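문의 번호 97 / 분류: 주방 사용 / 상태: 처리 중 → 해결

제목: 쓰레기통을 어디에 둬도 걸려요 (파란 싱크대 주방)

[최초 접수, 오전]
안녕하세요! Selis 생활지원 게시판 덕을 벌써 여러 번 봐서 이번에도 기대를 안고 글 올립니다. 저희 집 주방은 ㄱ자 싱크대가 안쪽 벽과 오른쪽을 다 차지하는 작은 구조예요. 파란 문짝이 정말 마음에 들어서 요리할 맛이 나는데, 문제는 바닥입니다. 쓰레기통을 싱크대 앞에 두면 하부장 문이 통에 부딪혀 반쯤밖에 안 열리고, 왼쪽 벽에 붙이려니 장 봐 온 것들이 이미 줄을 서 있어요. 그래서 늘 통이 바닥 한가운데로 밀려 나옵니다. 재 보니 왼쪽 벽에서 하부장까지 빈 바닥이 97cm예요.

해 본 것:
- 통을 안쪽 구석으로 옮김: 식용유 병을 꺼낼 때마다 통을 다시 빼야 해서 하루 만에 포기
- Drornetti 문걸이형 쓰레기통: 봉투가 작아서 포장지 몇 개면 꽉 참
- 통 없이 봉투만 걸기: 자꾸 한쪽으로 처짐

[담당자 답변 1]
자세히 적어 주셔서 감사합니다! 폭이 97cm면 방법이 꽤 있습니다. 쓰레기통 지름, 하부장 문 한 짝의 폭, 그리고 평소 상태 그대로의 주방 사진을 부탁드려요. 치우지 않으셔도 됩니다.

[고객 회신]
통 지름은 제일 넓은 데가 34cm, 문 한 짝은 53cm입니다. 사진도 올려요!

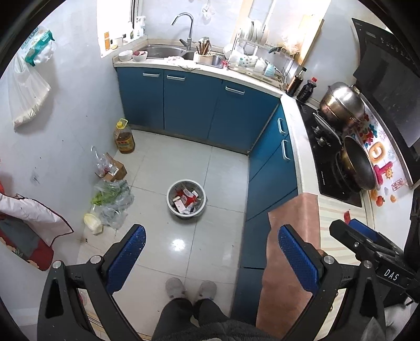

생활지원 기록집 제63호 | 2쪽

[담당자 답변 2]
사진 잘 봤습니다. 파란 문짝에 반짝이는 밝은 타일, 정말 산뜻하네요! 원인은 통보다 왼쪽 벽 쪽에 있는 것 같습니다. 노란 뚜껑 식용유 큰 병, 뚜껑이 열린 종이 상자, 잎채소 봉투가 벽을 따라 놓여 있어서 정작 통이 들어갈 벽면이 없습니다. 반대로 벽 위쪽은 이미 잘 쓰고 계세요. 휴지 같은 것이 든 청록색 포장과 그 아래 비닐봉지까지 걸려 있으니, 바닥 물건만 정리하면 됩니다.

순서는 이렇게 권해 드립니다.
1. 종이 상자부터 비우고 접어서 내놓기
2. 잎채소와 그 옆 배추 비슷한 채소는 신문지에 싸서 냉장고나 서늘한 베란다로
3. 식용유는 구석에 그대로 두기. 무거운 병은 바닥이 제일 편합니다
4. 상자가 있던 자리에 쓰레기통을 벽에 딱 붙이기

계산해 보면 97에서 34를 빼고 63cm가 남습니다. 53cm짜리 문을 끝까지 열어도 통에 닿지 않아요. 바닥 타일이 매끈하니 통 밑에 미끄럼 방지 패드를 붙이시면 밀려 나오는 것도 줄어듭니다.

[고객 회신, 저녁]
됐어요!! 문이 활짝 열립니다! 상자 안에는 잊고 있던 국수가 두 봉지 들어 있었고요, 채소는 베란다 Arketti 선반으로 보냈더니 자리가 딱 맞아요. 통을 벽에 붙이고 나니 바닥이 이렇게 넓었나 싶습니다. 패드는 집에 있던 걸 잘라서 붙였어요. 하나만 더 여쭤볼게요. 포장지가 부피가 커서 통이 금방 차는데, 비닐만 따로 모으는 봉투를 벽에 하나 더 걸어도 괜찮을까요?

[담당자 답변 3]
와, 축하드립니다! 네, 가벼운 비닐류라면 걸어 두셔도 좋습니다. 통 바로 위쪽에 걸면 버릴 때 손이 덜 가요. 접착식 고리는 붙이고 하루 지난 뒤에 쓰시고, 내용물이 묵직해지기 전에 비워 주세요. 이 건은 해결로 바꿔 두겠습니다. 5월 안에는 같은 번호로 이어서 글을 쓰실 수 있어요.

문의: Selis 생활지원 게시판 | © Selis | 맨 위로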